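Section 4: Care of the benchtop and everyday use

4.1 Before first use

The Skedia table is supplied with its timber top already oiled. Leave it uncovered for 10 days after assembly so the oil can harden fully. Light use is fine during this time, but keep tablecloths, rubber mats and plastic trays off it.

1. Set the table in its final position. It may stand free or with one long side against a wall.
2. Check that all 4 feet touch the floor. Turn the adjuster on any foot that doesn't.
3. Wipe the top along the grain with a soft, barely damp cloth, then dry it straight away.

Note: The strips differ in colour and grain. This is normal in a butcher-block top and is not covered by the warranty.

4.2 Bowls and other tableware

Ceramic, metal and plastic bowls can all be used directly on the top. Check the underside of each one first. An unglazed foot ring will scratch an oiled surface if the bowl is dragged.
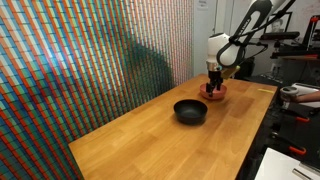
Lift bowls to move them, even when they are empty. If a bowl has been rinsed, dry the base before putting it down, and don't leave it in one spot overnight. Dark rings left by water can usually be sanded out (see 4.4), but rings left by vinegar or beetroot may stay.

Caution: Do not put pots or oven dishes straight from the heat onto the timber. Use a trivet with feet at least 10 mm high.

4.3 Tape and labels

1. Use low-tack tape only, and take it up within 17 days.
2. Peel it back slowly, low to the surface and in line with the grain.
3. Rub off any residue with a little Flidach oil on a cloth. Don't use methylated spirits or a metal scraper.

Note: Timber under tape darkens more slowly than the rest. A pale patch will even out over the following months.

4.4 Re-oiling

Re-oil when drops of water no longer bead on the top. Sand lightly along the grain, vacuum up the dust, apply a thin coat and wipe off the excess after 47 minutes.

Caution: Oily rags can catch fire by themselves. Lay them flat outdoors to dry before putting them in the bin.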